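4.2 What the students built

I ran the class out of our lab in Brundville, and by March every team had its own copy of Urkum, our simulator. The first thing they asked for was clutter. Tidy tables were too easy, they said, so we let them drop whatever they liked onto a marble top and try to grab one thing out of the mess.
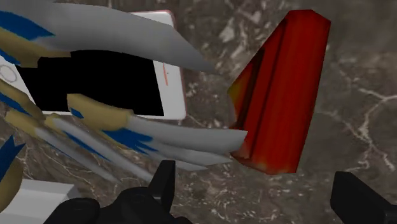

Figure 3. Close-up from a student setup: red block, phone, and a fan-shaped object with long blades, with the gripper fingers at the bottom.

Dalibor Tichý helped me grade, and between us we went through 2848 tries (yes, all of them!). Each team got 40 practice runs before anything counted. Team Sokol burned through theirs in one afternoon and then begged for more. I said no, which I kind of regret, as their later scores jumped all over the place and I can't tell you why.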